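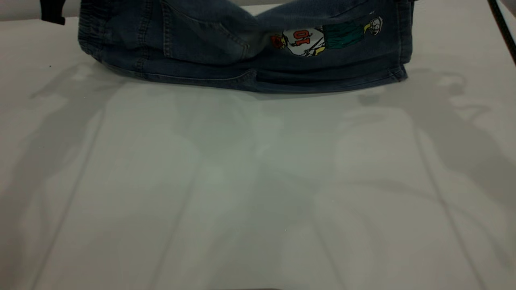 Blue jeans with a printed cartoon figure.

Preparing old street photographs for the Drasbridge Then and Now collection

These instructions apply to anyone depositing photographs of streets, stations and tram routes in Drasbridge and Pasville. Please read them through before you begin scanning, as files that do not follow them may be returned.

Before you start

You will need a flatbed scanner, a soft brush, a pencil and a copy of the deposit form. Cotton gloves are useful for glossy prints but are not required. Prints mounted in albums should be left in place and scanned page by page.

Step 1. Sort the photographs by location

Group the prints by street or stop, and then by date where this is known. Photographs taken from a moving vehicle should be kept in a separate group. If you are unsure of a location, look for shop names, stop signs and street lamps, and compare these with the 1:2500 street plans in the reading room.

Step 2. Scan each print

Scan at 300 dots per inch for prints of postcard size or larger, and at double that for anything smaller. Save the result as a TIFF file. Do not crop the borders, correct the colour or remove scratches. The reverse of the print must also be scanned if it carries any writing or a processing stamp.

Step 3. Name the files

Use the street name, the year and your own running number, separated by hyphens. Bundulard Road, for instance, becomes "bundulard". An unknown year is entered as four zeros.

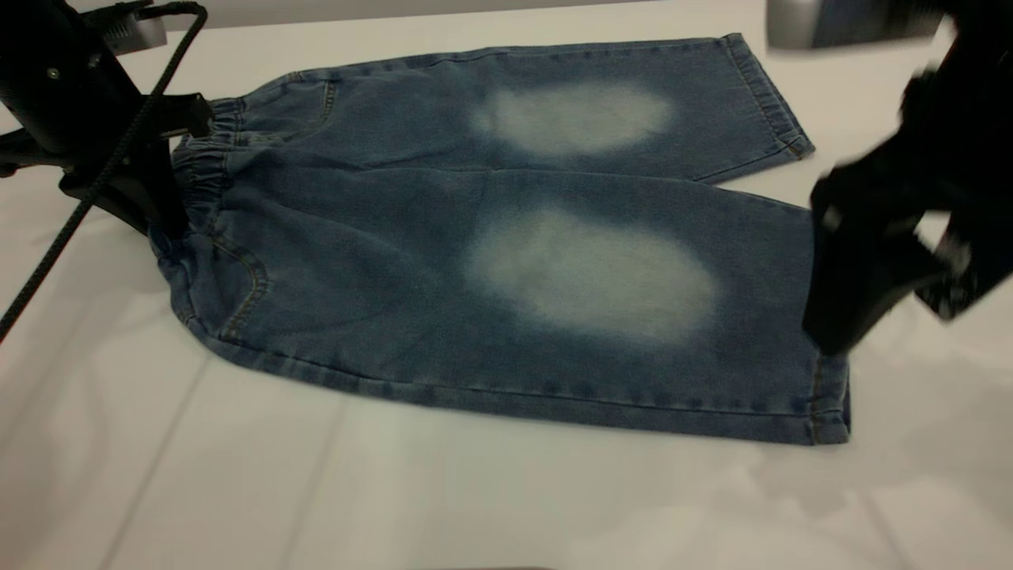

Drasbridge, 09/11/2023

The wording of Steps 4 and 5 has been revised. Depositors who began work under the earlier instructions may finish their current batch without changes.

Step 4. Record the viewpoint

State where the photographer was standing and the direction in which the camera was pointing. "Outside the Domański bakery, looking north towards the station" is sufficient. Where the original viewpoint can no longer be reached, give the nearest public place from which a similar view may be had. Depositors must not enter the tramway or private land to obtain a matching view.

Step 5. Take the modern view

Stand as close as possible to the original position and match the height of the camera. Line up a fixed feature near each side of the old print, such as a chimney and a kerb corner. Roadworks, hoardings and scaffolding need not be avoided, but should be mentioned on the form. A tram at the stop is welcome if the older photograph also shows one.
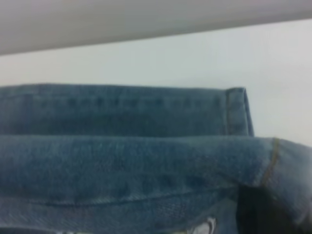 Step 6. Complete the deposit form

Enter one line for each pair of views. Section 2 concerns copyright and must be signed by the person who owns the rights in the older photograph, or by their heir. Forms without a signature are held until January and then sent back.

Sending your files

Files may be brought to Room 413 on a memory stick or uploaded through the depositor page. Questions on copyright should be addressed to Benjamín Durán, extension 443. Original prints should not be posted.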